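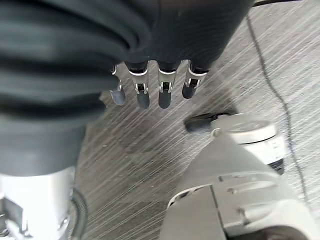 Serie de aprobación municipal de Skirnberg
Ficha de datos y notas de uso

Versión del 22 de septiembre de 2025. Sustituye a la de julio, que tenía dos columnas cambiadas de sitio.

Contenido

El archivo reúne 126 sondeos de aprobación del gobierno local de Skirnberg publicados por 6 casas encuestadoras. Cada fila es una respuesta agregada por barrio y tramo de edad, y en total hay 2348 filas. No hay microdatos. Las casas no los entregan, y las que dicen entregarlos mandan una hoja con los porcentajes ya redondeados.

Conviene leer esto antes de dibujar ninguna curva. La aprobación de un alcalde es una pregunta vaga, hecha por teléfono a quien todavía contesta al teléfono, y que la cifra lleve un decimal no la mejora. Un salto de dos puntos entre una semana y la siguiente suele ser un cambio de muestra. La prensa lo llama tendencia.

Archivos

sondeos.csv: tabla principal.
preguntas.csv: enunciado literal de cada pregunta, cuando se publicó.
casas.csv: nombre, método declarado y cliente declarado.
descartes.csv: filas retiradas, con el motivo.

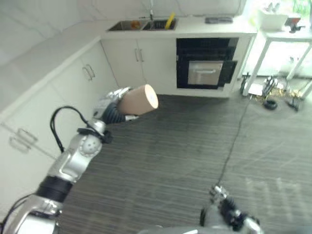 Columnas de sondeos.csv

id_sondeo: identificador interno. No coincide con el de la casa.
casa: nombre normalizado. Drosetti aparece con tres grafías en sus propios informes y aquí con una.
campo_ini, campo_fin: fechas del trabajo de campo. Vacías si la casa solo dio la de publicación.
barrio, edad: tal como los agrupa cada casa. Los tramos de Melska no encajan con los demás y no hemos querido forzarlos.
aprueba, desaprueba, ns_nc: porcentajes. Pueden no sumar cien.
n: entrevistas declaradas. La palabra importante es «declaradas».
ponderado: sí, no o desconocido. Gana desconocido.

Procedencia y limpieza

Los informes se transcribieron a mano desde los PDF publicados y se cotejaron con el programa Quách, que marca las celdas en las que las dos lecturas difieren. Retiramos 347 filas: duplicados, cifras leídas a ojo de un gráfico sin etiquetas y un lote entero de Drosetti cuyo margen de error no cuadraba con su propia muestra. Preguntamos a la casa y contestó con un folleto.

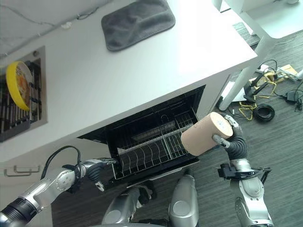

La ponderación merece un párrafo aparte, y no muy amable. Casi todas las casas dicen corregir por edad y voto anterior, pero ninguna publica los coeficientes completos. Lo que llega al lector se parece al plato de borde amarillo puesto de pie en el escurridor: una pieza suelta y bien presentada. Nosotros habríamos preferido algo más cercano al lavavajillas de al lado, con la puerta bajada y la cesta inferior a medio sacar, aunque lo de dentro no luzca tanto. Mientras eso no ocurra, la columna ponderado recoge lo que cada casa afirma de sí misma y nada más.

Usos que desaconsejamos

Promediar las casas como si fueran intercambiables. Melska sale siempre más alta que el resto y no tenemos una explicación que nos convenza – la suya, que pregunta mejor, tampoco.

Predecir elecciones. Aprobar la gestión y votar a quien gestiona son cosas distintas, y en preguntas.csv se ve que algunos enunciados las mezclan en la misma frase.

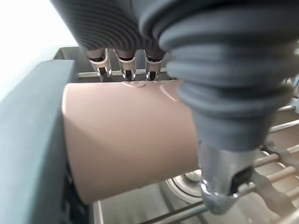
Comparar barrios pequeños. Hay celdas con alrededor de 6 entrevistas detrás. Las dejamos porque borrarlas daría una impresión de solidez que el conjunto no tiene, pero quien haga un mapa con ellas debería mostrar también la columna n.

Problemas conocidos

El orden de las preguntas solo consta en una parte de los informes. En los demás no se sabe si la aprobación se preguntó antes o después de los impuestos, y eso mueve el resultado.

El campo cliente de casas.csv está incompleto. «Elaboración propia» se ha copiado tal cual, sin que nos lo creamos siempre.

Correcciones

Se aceptan con enlace al informe original y número de página. Una captura de un titular no sirve. Las filas corregidas conservan su id_sondeo y el valor antiguo pasa a descartes.csv.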